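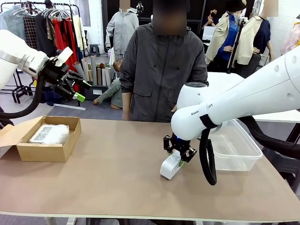 *Photo: raptis_bench*

**Thread: Moving in January. Bubble wrap or towels for the small stuff?**

**oment_owner** wrote:
Moving 382 miles to Serkano and I have over 40 small things to pack. Chargers, a router, a clock radio I refuse to discuss. The movers quoted me $80 for a "materials kit," meaning tape. My mother says wrap everything in towels. Is she right? Please say no.

**gravelpit** wrote:
She's right. You own towels. You're moving the towels anyway. I've moved six times and broken one mug, and I never liked it.

**raptis_bench** wrote:
Towels are fine for plates. Small electronics get bubble wrap, bubbles facing in, one and a half turns, and leave a flap so you can get it open without a steak knife.

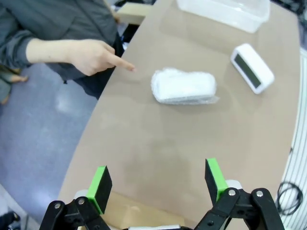 *Flap at the lower right corner.*

**gravelpit** wrote:
Bubbles facing in, he says. Bubbles face OUT. Everybody's hands know this.

**raptis_bench** wrote:
Everybody's hands want to pop them. That's a separate subject.

**tinlid27** wrote:
Whichever way they face, label the thing. Wrapped white boxes all look the same by unpacking night. I spent an hour last time trying to get online through a power bank.

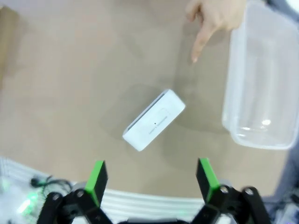

— *tinlid27*

Masking tape and a marker, on the wrap, before it goes in the carton. And skip the Idevo brand tape, it sticks to everything except tape.

**gravelpit** wrote:
I like Idevo tape.

**tinlid27** wrote:
You like towels.

**oment_owner** wrote:
Okay, so bubble wrap, direction undecided, plus labels. I told my mother. She's bringing towels.

**gravelpit** wrote:
Good woman. Put the clock radio in one.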